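LISEZ-MOI – cellule à deux bras, révision des pinces et du câblage

Fichier à lire avant de toucher à la cellule, et avant de croire ce que racontent les journaux du dossier « essais ». Il remplace la note de mars, qui promettait une cellule « sans entretien ». Je n'ai jamais vu de cellule sans entretien.

Contenu du dossier
essais/ : 60 enregistrements, pinces d'origine
essais_mai/ : 60 enregistrements, après reprise des doigts
reglages/ : ouvertures, couples de serrage, décalages entre les deux bras
pieces.txt : références Stelstead et Khoury, avec les équivalences que le fournisseur dit valables (non vérifiées)

État des doigts
Le revêtement noir mat des doigts est vendu par Brusard comme bon pour 100 heures de prise. Je n'ai trouvé aucun protocole derrière ce chiffre. Chez nous, c'est le bout qui lâche d'abord : il s'effrange, prend une teinte gris clair et perd son arête, alors que le coude reste correct. Un bout dans cet état ferme encore, mais la position de contact relevée par le logiciel ne veut plus dire grand-chose. Regardez les deux pinces face à face, bouts rapprochés, avant de lancer quoi que ce soit.

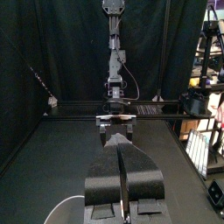

Zilimard – atelier cellules et préhension
Responsable du dossier : Biljana Zupan

Vérification face à face
1. Dégager le plateau entre les deux pinces. Un récipient peut rester sur le côté s'il ne gêne aucun des bras.
2. Amener les pinces l'une vers l'autre en vitesse réduite, main sur l'arrêt d'urgence.
3. Contrôler le bord des bouts et la fente entre les deux doigts. Un écart qui varie d'une fermeture à l'autre se règle à la base, pas dans le logiciel.
4. Noter le résultat dans reglages/, même s'il est mauvais. Surtout s'il est mauvais.

Câble du bras opposé
Le câble gris qui quitte le bras vers le milieu fait une grande boucle sur le côté avant de revenir au poignet. On me répète que ce mou est nécessaire. Peut-être, mais je n'ai pas trouvé d'essai qui le démontre. En attendant, on ne le raccourcit pas et on fait tourner le poignet à vide sur toute sa course après chaque démontage. Si la boucle approche d'un rail, on arrête.

Limites connues
Les deux séries ne sont pas comparables telles quelles. Entre les deux, on a changé les doigts, mais aussi le rideau du fond et un réglage de serrage – autant dire que le gain attribué aux nouveaux doigts reste à prouver. Il manque 2 fichiers de calibration dans essais/, perdus lors d'une copie. Ne les reconstituez pas à partir des voisins.

Les modifications de reglages/ passent par Biljana, avec l'ancienne valeur en commentaire.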